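Naima rang on Sunday to ask if I'd still be doing the marmalade this year, and of course I said yes before I'd even looked in the cupboard (three jars left, all of them the bitter batch!). My neighbour Hjalti swears by 300 grams less sugar than I use, bless him, and I've promised to try it his way. 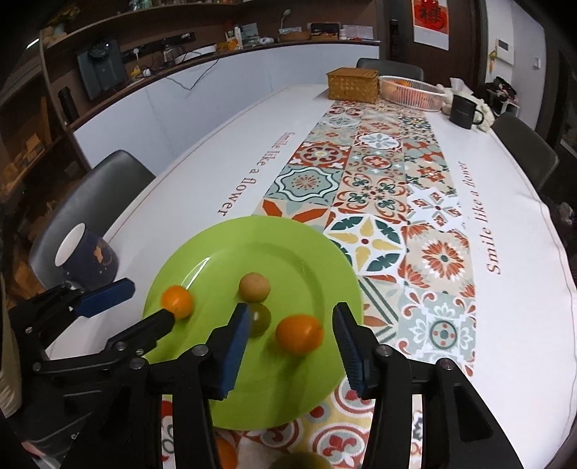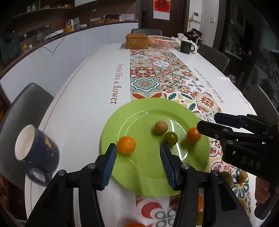 *Small round fruit on the green plate.*

I'll be simmering the peel all afternoon with the cricket on, so do pop in if you're passing and bring your empty jars.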